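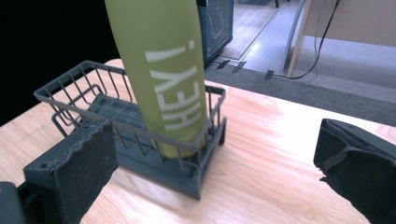 Fludden Reading Mentors
Progress report to the Yeoh Fund
Friday, January 4, 2019

We're very pleased to be writing this one. When the Fund agreed to back us for a second year, we promised to bring reading mentors into the junior grades at Fludden Secondary and to give the school's older students a real part in running things. Both are now happening, and the second has gone further than we dared to hope!

Where we are with the numbers

The grant agreement set a target of 200 students in regular mentoring by the end of the first term. We closed the term with 314 on the list. Some of that growth came from one change: the school moved our sessions out of the lunch hour and into the morning homeroom block, so students no longer had to choose between us and their friends. (We had asked for this last year and were told the timetable couldn't bear it. The new vice-principal found a way in her first week.)

Regular mentoring means a student was matched with a mentor and came to most of their sessions. Students who dropped in once or twice to look around are left out of the total, although plenty of them are welcome to come back and we suspect they will.

We also trained 100 senior students as mentors, which meets the target exactly. More applied. We held the line there, as each mentor gets a full day of training plus a check-in every second week, and our two staff couldn't have done that properly for a bigger group.

What the sessions look like now

A pair meets for one homeroom block, reads together, and talks. The younger student picks the book. Last year we leaned on a set list and it was a bit of a slog for everyone, so the list is gone and in its place we have the Futesura shelves, two rolling bookcases that live outside the library office and get restocked from whatever students write on the request sheet. Graphic novels go fastest. Hockey biographies are next, then anything with a dragon on the cover. One Grade 8 class has got itself deep into a series about lighthouse keepers, and we have had to buy a second set.

The classroom teachers have been wonderful. Several have started leaving the first few minutes after homeroom open so that pairs can finish a chapter, and the English department has asked whether mentors could join the spring novel study. We've said yes in principle and will work out the details with them in February.

Families

The family evening in November was the best attended event we have ever run. Students read aloud from books they had chosen, in English and in their home languages, and a few parents got up and read too, which hadn't been on the program at all. It ran well past closing. We would like to hold another before the end of the school year and have allowed for it in the budget.

What hasn't worked yet

The attendance software from Fedunetti was late and then didn't talk to the school's own system, so attendance was kept on paper until nearly the end of term. The figures above were checked by hand against the homeroom registers and we're confident in them, but it ate a great deal of staff time. The link was fixed over the break and we'll test it in the first week back.

We also haven't reached many students who travel in on the early rural buses. When the roads are bad they miss homeroom completely, and in December that was often. We are trying an afternoon session on the late bus days to see if it suits them better.

Spending

Spending is in line with the approved budget, apart from two lines. Books are over, for the happy reason given above. Travel is under, as the training day was held at the school instead of at the regional centre. With the Fund's agreement we would like to move the travel balance across to books. The full statement is attached.

Next term

January is for re-matching pairs where a mentor has changed timetable. After that come the reading surveys, which every student filled out in September and will fill out again in March, so our next report will be able to say something about how students see themselves as readers. We'd love to have someone from the Fund visit a morning session. Tuesdays and Thursdays are the liveliest, and the front office can arrange parking.

Thank you again for your support.

Program Coordinator
Fludden Reading Mentors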